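SUSTHORPE, February

**Damau Kitchen names Eyerusalem Shiferaw as its first executive chef and opens a second dining room in Sturlow**

Damau Kitchen, the family-run restaurant and catering company that has been feeding Susthorpe for 20 years, is very happy to announce that Eyerusalem Shiferaw has been appointed executive chef. She will look after the food at the original restaurant on Canal Street, at the catering kitchen behind it, and at the new Damau dining room in Sturlow, which opens its doors this month with 6 tables by the window, a long shared table down the middle and a bar counter for people who like to eat by themselves with a book.

Many of our regular guests will already know Eyerusalem, even if they have never been introduced. She first came to work at Damau as a teenager, peeling garlic and washing lentils on weekends for her uncle, Berhanu Shiferaw, who founded the company and still makes the coffee most mornings. She left to train properly (her uncle's word, and one she teases him for), cooked her way through hotel kitchens, a fish restaurant and a very busy hospital cafeteria, and came home to Susthorpe as sous chef when her predecessor, Valdis Kairys, began talking about slowing down.

"The hospital was the best school I had," said Shiferaw. "You learn to make soup for people who don't feel like eating, and you learn to do it on time. I loved the hotels too, and I picked up a lot of nice sauces there, but when I'm stuck on a dish I still think about that cafeteria line and what somebody would be glad to see on the tray."

Valdis Kairys led the Damau kitchen for most of its life and is the reason there has always been rye bread in the basket next to the injera. He will stay on two mornings a week to bake, and has promised to write down the recipe for his caraway rolls, a promise he has made before. The company would like to thank him for all those early starts, for his patience with a string of unreliable ovens, and for the many young cooks who passed through his section and now run kitchens of their own.

"I am leaving it in good hands and I am leaving it only halfway," said Kairys. "Eyerusalem tastes everything. She tastes the rice water. I have worked with famous people who did not do this." 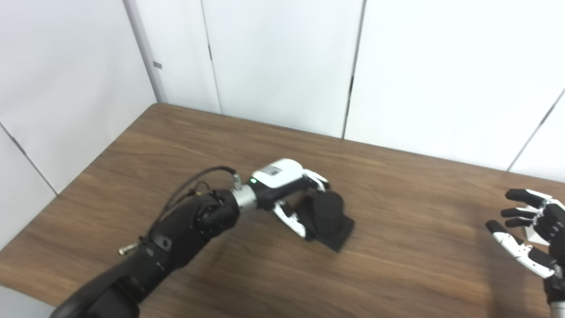

*A robotic hand holding a flat black object on a brown wooden table.*

The Sturlow dining room takes over the old Tesfamariam bakery on Bridge Lane, which had stood closed since the family retired. Guests who remember buying their Saturday loaves there will find the tiled front step and the deep bakery windows just where they were. The big deck oven has been cleaned, repaired and put back to work, and it will be used for flatbreads in the evening and for slow-roasted lamb shoulder overnight, so that the whole street should smell rather wonderful by breakfast time.

Sevim Ersoy has been named general manager at Sturlow. She joined Damau as a server, moved into events, and most recently ran the catering side of the business, where her biggest job was a wedding lunch for 570 guests in a field with one water tap. She says a dining room with its own sink will feel like a vacation.

"I want it to be the kind of place where you can come in your work boots and also bring your grandmother on her birthday," said Ersoy. "We've put in good chairs with backs you can lean on, and the lights are bright enough to read the menu by. I was very stubborn about the lights."

The opening menu was written by Shiferaw together with Bereket Kassa, who becomes head chef at Sturlow and will be at the stove there every night of service. It is a short menu and it will change as the season does. To begin with, guests can expect red lentil stew with slow-cooked onions, smoked trout with pickled beets and warm rye, chicken braised in berbere with soft eggs, roasted cabbage with brown butter, and a honey cake that Kassa has been quietly improving for as long as anyone at Damau has known him. There are plenty of dishes without meat, and the kitchen is glad to talk through allergies by phone ahead of a visit.

"Eyerusalem and I argued over the cabbage for a week," said Kassa. "She wanted it darker, I wanted it sweeter. We went darker, and she was right, so please order it and don't tell her I said so."

Dinner will be served from 5:30 p.m., with a simple lunch of soup, bread and one hot plate from noon. The long table is kept for walk-in guests at both meals. The smaller tables can be reserved by phone or in person at either restaurant, and groups who would like the whole room for a party, a reunion or a quiet gathering after a funeral are warmly invited to call and talk it over with Sevim Ersoy.

To help everybody in the neighborhood get acquainted, Damau will hold an open kitchen afternoon at Sturlow before the first dinner service. There will be coffee roasted in the pan by Berhanu Shiferaw, bread from the deck oven, and small plates of nearly everything on the menu. Admission is free and children are very welcome.

"I started with one stove and a borrowed table," said Berhanu Shiferaw. "My niece used to stand on a crate to reach the sink. Now she tells me my stew needs salt, in front of customers, and I have to say that usually it does."

**About Damau Kitchen**

Damau Kitchen is a family-owned restaurant and catering company based in Susthorpe. It cooks Ethiopian food alongside dishes brought by the people who have worked in its kitchen over the years, and caters for weddings, offices, schools and family occasions across the county. The original restaurant is at 169 Canal Street and serves lunch and dinner. The Sturlow dining room is on Bridge Lane, beside the footbridge.

**Press inquiries and interviews**

Please ask for Sevim Ersoy at the Canal Street restaurant, ideally between 2 p.m. and 4 p.m., when the lunch rush is over and the phone can be heard.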